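# Lunomel Home Movie Projector

We love a movie night, and the Lunomel is the projector we kept reaching for all summer. It's small enough to carry from room to room under one arm, it starts fast, and it makes an ordinary bedroom wall look like the front row at the Villalba (our old neighborhood theater, much missed!).

## What it does well

Dark movies. Anyone who has squinted through a submarine thriller or a haunted house picture on a cheap projector knows how quickly everything turns to gray soup. The Lunomel holds on to the shadows, so you can still tell who is creeping down the hallway. Old black-and-white films look lovely on it too, with the grain left alone and no waxy faces.

Motion smoothing is off when you take it out of the box. Hooray! You can turn it on for sports from the Picture menu, and it goes back to off the next time you start a movie.

There's a Movie setting and a Daytime setting. We use Movie for nearly everything. Daytime is brighter and a little blue, fine for cartoons on a Saturday morning with the blinds down, but don't expect much with full sun coming in the window.

## Sound

The built-in speaker is good for dialogue and just okay for explosions. If you have a soundbar, plug it in with the cable supplied, or pair it over Bluetooth. Some Bluetooth speakers run a hair behind the picture, and the Sync slider under Audio fixes that in a few seconds.

## In the box

- Lunomel projector
- Remote, with batteries
- Power cord
- HDMI cable
- Audio cable
- Lens cloth
- Quick start card

The Zestach folding screen is sold separately. A smooth white wall works nicely, and so does a bedsheet if you pull it really tight and clip the corners.

## Setting up

Put the projector on a steady shelf or table, square to the wall, and let it focus itself. Keystone correction will straighten out a crooked picture, though you'll get the sharpest image if you move the projector first and correct last. Leave 5 inches clear on the side with the fan.

The Off timer can be set in steps of 20 minutes, very handy if you're someone who falls asleep before the third act. 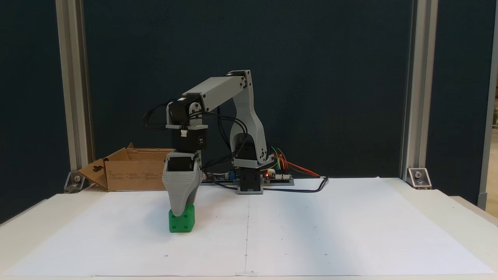
*By the Brollton Home Theater Desk | Sat 17 August*

## Care and spares

Wipe the lens with the cloth, dry, and skip the glass cleaner. The dust filter slides out from the back. Clean it every 500 hours of viewing; a reminder pops up on the home screen, and you clear it by holding the OK button. Replacement filters and remotes are on the Brollton parts page.

A ceiling mount is coming in December. It will fit the Lunomel you can buy now, using the same threaded hole underneath that takes a regular tripod.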